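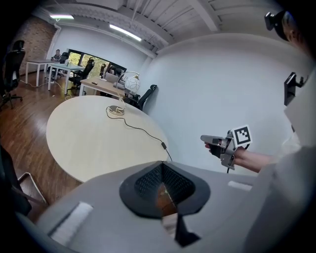
Workshop tips for the gripper club, Rarnitz room

Typed up fast between sessions, so sorry for the mess. Mostly for new people, and for parents who keep asking what to pack. Add your own in the comments.

Clothes and hair

Long loose sleeves get pushed up past the elbow before you pick anything up. Every time. Hair tied back. Rings and watches off, in your bag, not on the table where somebody will sweep them onto the floor. Flat shoes, you'll be standing a lot and shuffling sideways.

Chairs

Push them in or roll them right out of the way. An office chair will creep up behind you while you're looking at your hands. Els Geerts has a bruise to prove it. If you need to sit for a minute, sit, but grippers down first.

The lamp task

Lamp practice is harder than blocks. Round base, thin arm, big ball on top, so all the weight is where you don't want it. What works for us:

- Go for the base or the arm. Leave the globe alone untill you've done the easy grabs a few times.
- Close slow. Slower than that.
- One gripper steadies, the other one moves. Two moving at once = wobble.
- Keep the lamp away from the edge, a good hand's width at least.
- Push, don't lift, if all you want is to turn it.
- If it starts to tip, let go with the gripper and catch with your partner. So your partner should be standing there, not on their phone.

Cords

Lay the cord out before you start. Big lazy loops, nothing wrapped round the base. A tight cord pulls the lamp back right when you let go and you'll blame your grip. Inline switch should be somewhere you can reach it. And look where it drops off the table, then stand on the other side. For the longer runs on the floor we use the flat rubber cord covers from the Visser hardware store, cheaper than tape in the end and no goo on the planks.

If you did use tape and there is goo: a little cooking oil on a rag, leave it a few minutes, wipe, then dish soap and warm water. Dry it off right away, the floor doesn't like puddles. Test a corner first.

Gripper pads

They get greasy. Fingers, snacks, whatever. Greasy pad on a shiny lamp arm just slides.

- Damp cloth with one drop of dish soap. Wipe, then plain water, then let it air dry.
- No rubbing alcohol on the rubber, ours went chalky.
- Old toothbrush for the ribbed bits. Soft one.
- Lint roller for dust if you're in a rush, works ok.
- Don't store them squeezed shut. The pads take a set and then you get a gap.

Markers

The black and white square markers need to be clean and flat, and you need to keep your thumb off them. If a corner lifts, dab of glue stick, press under a book over lunch. Clear tape over the top seems smart and is a terrible idea, it shines under the ceiling lights and the tracking goes jumpy. We lost most of an afternoon to that. Print spares on matte paper, keep them in the cookie tin with the Allen keys.
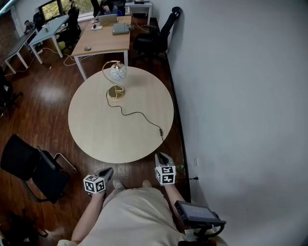 Nathalie Van Damme wrote back after the first version of this list that the height of the table matters more than anything on it, and that her group at Jerside did three sessions with sore shoulders before they thought to change it. Elbows a bit below shoulder, forearms close to level. She also says swap every 8 tries no matter how well it's going. We do that now. People grumble and then their second turn is better.

So, swapping. Put both grippers down on a folded towel, same spot every time. Next person checks the trigger before picking up a thing. Takes no time. Say "down" out loud when you've let go.

Writing it down

One line per try: who, which hand did the grabbing, did the lamp stay up. Pencil. Don't fix the bad ones, the bad ones are useful. We're on try 1018 in the notebook and the first hundred are mostly unreadable because somebody used a gel pen and then set a glass of water on it. Baking soda does nothing for gel pen btw.

Laptop stays on the desk, and no drinks next to it. Drinks go on the windowsill.

End of session

- Unplug by the plug, not the cord
- Coil cords loose, bread bag clip on each one with the name in marker
- Batteries on charge, write the time on the sticky note
- Wipe table, dry cloth after
- Chairs back
- Window shut!!

What to bring

Hair tie, soft cloth, pencil, water bottle with a lid that really closes. Microfiber is best for the cloth but an old t-shirt is fine, cut off the seams or they scratch. No need to buy your own tools, we've got plenty of screwdrivers and no room in the drawer.

The competition is in September, teams of three. Frida Brøndum has the sign up sheet, put your name down even if your not sure, you can cross it out later. Practice objects for the first round are a mug, a folded dish towel and a lamp, so start with whichever one you hate.

Still looking for: a heavier lamp, more bread clips, a towel rack for the back of the door. Leave them with Frida.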